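We use cookies to keep this site working and to remember your language choice. Accept all | Manage settings

Wirnley Bedside Table, Round, with Cup Holder
Set-up and Care Guide

Section 4: Placing, loading and cleaning the table

Read Section 3 (Assembly) before you start. The steps below assume that all four leg bolts are tight and the table stands level. Part numbers refer to the parts list in Section 2.

4.1 Choosing a position

1. Place the table on a hard floor or on short-pile carpet. Deep-pile carpet lets the feet sink unevenly.

2. Leave a gap of 100 mm between the table rim and the side of the bed. Bedding that hangs over the rim can drag small items off the top.

3. Turn the table so that the slot-shaped handle in the rim faces the side you normally stand on.

4. Check that the cup holder can be reached without passing your arm over the storage area. If it cannot, rotate the table and repeat step 3.

5. Press down on the rim at four points. If the table rocks, adjust the feet (part 7) by half a turn at a time until it is stable.

CAUTION: Do not place the table on a mattress. It is a floor-standing product.

4.2 Loading the top

The printed face covers most of the top surface. The print is sealed under a clear coat and can carry everyday items, but sharp metal edges will mark it.

1. Clear and dust the top.

2. Place the heaviest item first, near the center. An open storage box works well in this position. The maximum box footprint is 195 mm on the longest side.

3. Fold soft items before putting them in the box. Stand flat cases upright beside the folded items so that the box fills from side to side and nothing leans on one wall.

4. Place tall or narrow items close against the box. Items with a polished finish should stand on their base and should not be laid down, as they roll easily on the sealed surface.

5. Place keychains and other small items with metal clasps toward the outside of the top. Set the clasp down flat. Do not drag it.

6. Keep the cup holder free for a cup. Do not use it for jewelry or keys. The recess is difficult to see into from the bed.

Note: The rated load for the top is 51 N, evenly spread. This figure does not include a full cup in the holder.

CAUTION: Remove all items before lifting the table by the handle slot. The slot is intended for moving an empty table over short distances. Carry the table with two hands when using stairs.

4.3 Using the cup holder

1. Use cups with a flat base. Tapered travel cups may wedge in the recess.

2. Lower the cup straight down. Do not fill it while it is in the holder.

3. Wipe the recess at the end of each day if it has been used for tea, coffee or cocoa. The cream finish takes up color from these drinks, and a brown stain may remain after the liquid has been removed.

4. For an existing stain, mix baking soda and water to a thin paste. Apply with a soft cloth, leave for some 2 minutes, then wipe out with clean water. Repeat if needed.

CAUTION: Do not use bleach or scouring pads in the recess or on the print. The mint-green surface dulls where the clear coat has been scratched, and this cannot be polished out.

4.4 Typical layout

The layout in Figure 4-2 follows steps 2 to 5 of 4.2. Users who keep other items at the bedside can change the contents of the box freely, provided the footprint limit is observed.

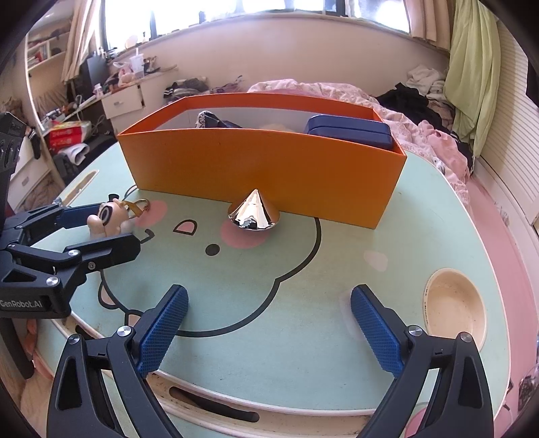 Figure 4-2. Round top with open orange box at center and chrome cone in front of it. Cup holder at right, figurine keychain at left.

4.5 Weekly care

1. Take everything off the top, including the box.

2. Wipe the print with a damp cloth, working from the center to the rim. Dry it with a second cloth.

3. Clean the inside of the handle slot with a dry brush. Dust collects along its lower edge.

4. Wipe white box liners separately. Dark fabrics can leave lint or dye on a white inner wall, particularly if they were put away damp.

5. Check the feet and retighten any that have worked loose.

Note: Polished metal items show fingerprints. Wipe them with a dry microfiber cloth before returning them to the table. Do not spray glass cleaner near the print.

4.6 Replacement parts

Feet (part 7) and leg bolts (part 4) can be ordered individually. The top and rim are supplied as one piece and cannot be separated. Quote the code molded on the underside of the top when ordering.

Section text: Kristof Postma. Technical check: Zachary Penner. Revised Mon 9 March.

Continue to Section 5: Storage and disposal

Related guides
Wirnley Bedside Table, Square: Set-up and Care
Bisero Storage Boxes: Sizes and Liners
Trevor Clip-on Reading Lamp: Quick Start
Draltham Underbed Drawer: Assembly
Removing drink stains from molded surfaces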